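농어촌 공동 통신망 요금 지원 사업 중간 진행 보고
수신: 바호스(Barros) 기금 사업관리실 / 제출: 브레레로(Brerero) 통신복지센터

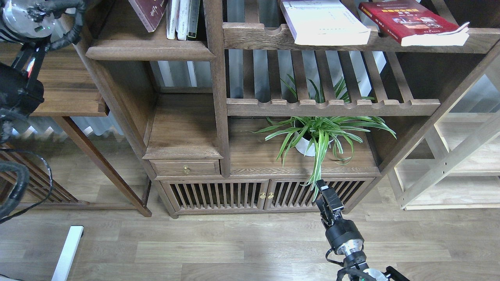

목제 장식장 선반에 놓인 책

1. 보고 개요
본 보고서는 5월에 착수한 이동통신 요금 지원 사업의 추진 현황을 기금 측에 보고하기 위하여 작성되었다. 작성 기준일은 2023년 11월 3일 금요일이며, 집행 내역 증빙은 별도로 제출한다.

2. 가입 및 이용 현황
기준일 현재 지원 요금제 가입 회선은 총 3,879회선이다. 이 중 295회선은 타 통신사에서 번호이동으로 전환되었으며, 나머지는 신규 가입 및 기존 요금제 변경에 해당한다. 음성통화는 기본 제공량 내 이용이 대부분이나, 데이터는 월말에 제공량을 초과하는 회선이 꾸준히 발생하고 있다. 초과 회선에는 추가 과금 대신 속도 제한을 적용하고 있으며, 이에 관한 안내 문자를 월 2회 발송한다.

3. 기지국 및 중계 설비
퍼크스카(Perkska) 권역에 계획된 중계기 67기의 설치를 완료하였다. 아미스톤(Amiston) 권역은 부지 사용 협의가 지연되어 6개 지점이 미착공 상태이다. 해당 지점의 협의는 타르시지우 브라간사 설비팀장이 담당하고 있으며, 협의가 성립되지 않는 지점에 대하여는 인접 공공건물 옥상을 대체 부지로 검토 중이다.

4. 민원 처리
접수 민원은 청구서 표기 방식과 로밍 해제 절차에 집중되었다. 청구서는 지원 금액과 본인 부담금을 분리하여 표기하도록 서식을 변경하였다. 로밍 해제는 종전 방문 신청만 가능하였으나 현재는 전화로도 접수한다. 고령 가입자의 본인 확인 절차에 소요되는 시간은 여전히 길어 개선이 필요하다.

5. 예산 집행
요금 보전금은 계획 범위 내에서 집행되었다. 설비비 중 아미스톤 권역분은 미집행 상태로, 차기 분기 이월 승인을 요청한다. 홍보비 잔액은 상담 인력의 연장 근무 수당으로 전용하고자 하며, 비목 변경 신청서를 첨부한다.

6. 향후 계획
차기 분기에는 미착공 지점의 부지 확정과 단말기 교체 지원 대상자 선정을 우선 추진한다. 도매 요금 재협상 결과는 확정되는 즉시 서면으로 보고한다.

작성 책임자: 폰팁 퐁시리 (사업총괄)
첨부: 비목 변경 신청서, 권역별 설비 현황표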